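The wire problem

Why teaching a machine to coil a bit of cable means filming people do it, over and over

By four in the afternoon the stockroom at Ellon has gone dim and the cards are nearly full. Memory cards, that is. Each one holds a morning or an afternoon of somebody's hands.

Cokitz wants a robot that can handle wire. Pick it up, untangle it, wind it, put it down tidy. Sounds like nothing. A child can do it, sort of. But wire is a horror for machines. It bends, springs back, slips under itself. A mug stays the shape of a mug. Wire is a different shape every time you look.

So the firm has stopped trying to write rules for it. Instead they collect. The target for the first round is 2,000 clips, each one a person doing a small job from start to finish, filmed from head height so the system sees roughly what the worker sees. As of November they have 182 they're happy with. Plenty more in the bin.

What goes in the bin? Hands out of view, mostly. People look up when they're thinking, and the camera looks up with them. Clips where someone stops to scratch their nose. Clips where the worker is too good, which surprised me. One old hand at Whitlock, years of electrical work behind them, coiled a length in one quick flick and the software people could hardly find the fingers in it. They asked for it again, slower. It came out stiff and wrong. They kept the fast one.

That's the odd bit of the whole business. You want natural. The minute you ask for natural it's gone.

The early clips were shot at a clean white table under good lights, 200 of them, and the system learned clean white tables. Put it in front of a patterned floor and it grabbed at the pattern. So now it's real rooms. Stockrooms, sheds, back offices, anywhere with stuff in it. Boxes with big lettering on are good. Shiny plastic is good too, because shiny plastic is exactly what throws the cameras off. A tidy room gets marked down on the recording sheet, there's a column for it.

The jobs are short and the instructions shorter. "Wind the red one." "Free the end." No one gets told which hand to use. Some wind round the fingers, some round the palm, some do a figure of eight and get quite cross if you call it anything else. All of it goes in. The software team at Stirico, who do the sorting, used to split the clips by method and then gave up because people switch halfway and dont notice.

Labelling takes longer than filming. Someone has to mark where the pinch begins, where the pull begins, where the hand lets go. The record for one clip is 57 marks, and that was a knot. Two people label the same clip seperately and then argue. Where does a pull start? When the fingers close, or when the wire moves? They've got a house rule now, wire moves, but the older clips were done the other way and need redoing. A dull winter ahead for somebody.

Does it work? A bit. On the bench the arm can take a loose end and draw it clear of a coil, if the coil is sitting still and the wire is thick. Thin stuff it drops. Two colours lying near each other, it dithers. Last demo I saw, it held the end up beautifully and then just stayed there. We all stood about. Somebody switched it off and went for the tea.

Nobody at Cokitz seems worried. More clips, they say. More rooms, more hands, worse floors. The contract at Ellon runs on till spring and there's talk of doing hose next, then rope, then washing lines.

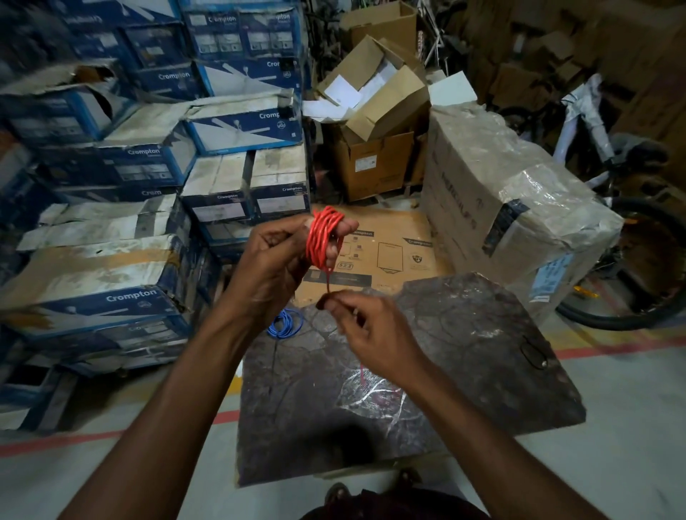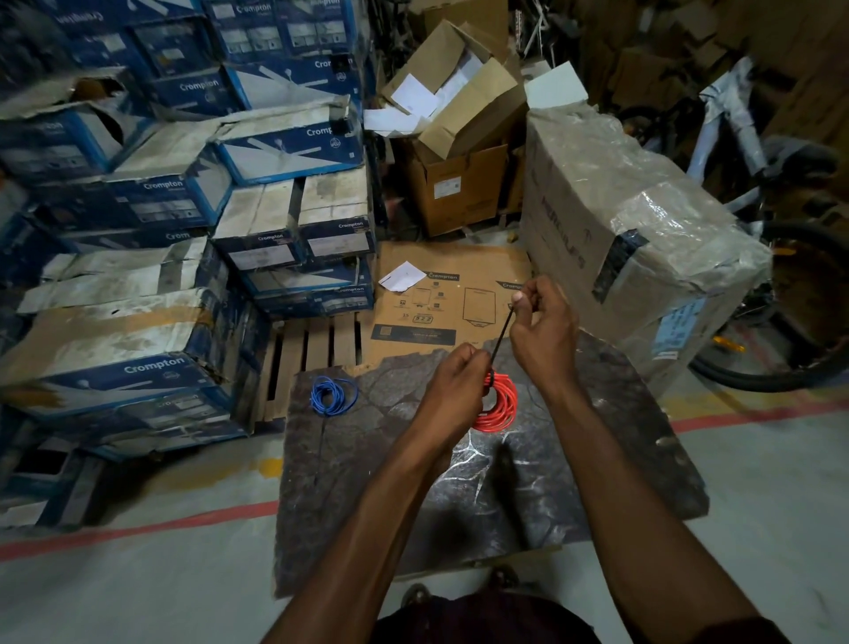 Red wire in the left hand both times, with a smaller blue coil lying by.

Staff writer, machines and work

The pay question I put to everyone. Workers get their normal hourly rate plus a bit for each session, and can ask for any clip to be wiped up to the end of the month. A few have. Mostly for the talking, not the hands; the sound gets recorded too and people forget. Cokitz says it will drop the sound from the next round, though the labellers want it kept. They like the click when a plug goes home. Makes the mark easy to place.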